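Shop > Self-Hypnosis Audio > Public Speaking > Dalilwood Speaking Set

Dalilwood Speaking Set – self-hypnosis for people who dread talking to a room

Item no. 1452. Download, or download plus printed booklet.

For the wedding toast, the Monday update, the job talk, the eulogy you said yes to before thinking. Twelve audio tracks, recorded by Vichien Chareonsuk at our place in Drindton. Slow voice, no whale music. You lie down or sit, you listen, you do it again the next day. That's the whole routine.

Not stage hypnosis. You won't cluck. You hear everything that's said and you can open your eyes and go answer the door whenever you want. People ask this every week so it goes near the top.
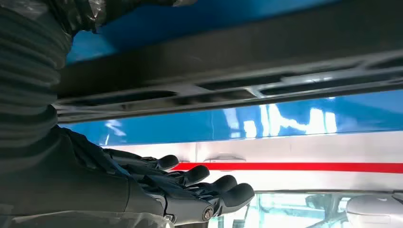 Four black fingertips below a slotted gray panel.

What's in it

Tracks 1 to 4 – basic relaxation. Same induction each time, getting shorter. The first one is long and some people fall asleep, fine, just start it again the next day. By track 4 you should be able to get settled with a few breaths and the countdown.

Tracks 5 to 9 – the speaking work. Walking up to the front. The first sentence. Losing your place and finding it again. Somebody looking at their phone while you talk. A question you can't answer. Each one starts with the short induction, so don't skip ahead until you've got that part down.

Tracks 10 and 11 – rehearsal. Vichien leaves long gaps and you run your own talk in your head. Have the talk written by then! These are no use without one.

Track 12 – the short one, for the day itself. Eyes open version. Can be done in a parked car or a restroom stall. Parked, please. Never play any of these while driving or using machinery, and that includes the short one.

The booklet

Scripts for the first two inductions so you can read them onto your own phone if you'd rather hear yourself (plenty of people do, odd as it sounds). A practice log. A page on picking a cue word. Notes on breathing. It's stapled, fits in a jacket pocket. The PDF comes with both versions so nobody misses out on the text.

About the cue word – you pick one early on and it gets used in every track after that. Short is better. "Steady" works, "level" works. Don't use the name of a person you know, and don't use "relax," you've been told to relax too many times and it's lost its teeth. Change it once if you hate it, then leave it alone.

How to use it

One track a day. Headphones are better than speakers but cheap ones are OK. Same chair, same time if you can manage it. Stay on a track until it feels dull, then move on. Dull is good. If you have a talk coming up this week, do track 1 twice, track 6, then track 12 on the day. Not ideal but it's what we tell people who call in a panic.

Don't do it on a full stomach. Don't do it in bed at night unless you don't mind missing the end.
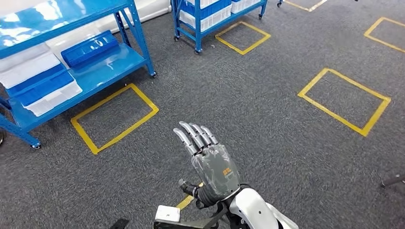 Hand raised over the carpet, plastic film on the back.

Who it's not for

If you have epilepsy, or have ever been treated for psychosis or a dissociative disorder, talk to your doctor before you order. Same goes if your fear of speaking is part of something bigger – panic attacks out of nowhere, not leaving the house. A recording is a recording. It doesn't replace a person who can see how you're doing. We'd rather refund you.

Also not for anybody wanting to hypnotize their audience. We get the emails. Wrong set, and we don't sell the other kind.

Voice and recording

New recording as of January. The old one had a hum on tracks 7 and 8 which a few of you wrote in about, thank you, sorry it took so long. Arlo Ruiz-Ortega did the edit. Wording is nearly the same except track 9, where the "questions" section was rewritten becuase it used to rush. If you bought the old recording you can download the new one from the same link, no charge. Link dead? Email us your order number.

There are two mixes of every track. Plain voice, and voice with a low background tone. No hidden messages in the tone, no subliminals anywhere on this site. What you hear is what's there, and the full text of every track is in the PDF if you want to check it. 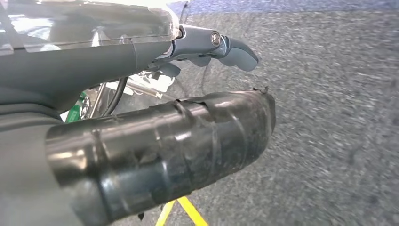

Files are MP3, they play on anything. Download to your phone before you travel – streaming from the account page works but cuts out on a weak signal and there is nothing worse than a buffering wheel halfway through a countdown. No app. No subscription. You pay once.

Shipping and pickup

Booklets go out from Drindton on weekdays. Order in the morning and it usually leaves the same day. Pickup at the Billulcombe office is possible, choose it at checkout and wait for the email before you drive over, they don't keep stock on the shelf.

Download links arrive within minutes. Check the spam folder first, then write to us.

Returns

Thirty days is not our policy, the old page said that and it was wrong. It's the whole year. Doesn't help, tell us, money back for the audio. Printed booklets need to come back in a state where the next person woudn't mind owning it. You pay the return postage on those.

Goes with

Guérin Breathing Cards – the pocket deck, same breathing pattern as tracks 1 and 2. Not needed but handy if you're somewhere you can't use headphones.

Dalilwood Sleep Set – different voice, different induction. Don't run both sets in the same week, finish one and then start the other. The cue words get tangled.

Groups

Toast clubs, sales teams, teacher training – there's a group license. One price per group, everybody gets their own link. Write with a head count and we'll send a quote. Vichien also does live sessions at Billulcombe now and then, dates go on the events page when they're fixed, please don't phone to ask, we don't know them any earlier than you do.

Last updated: 20 April 2025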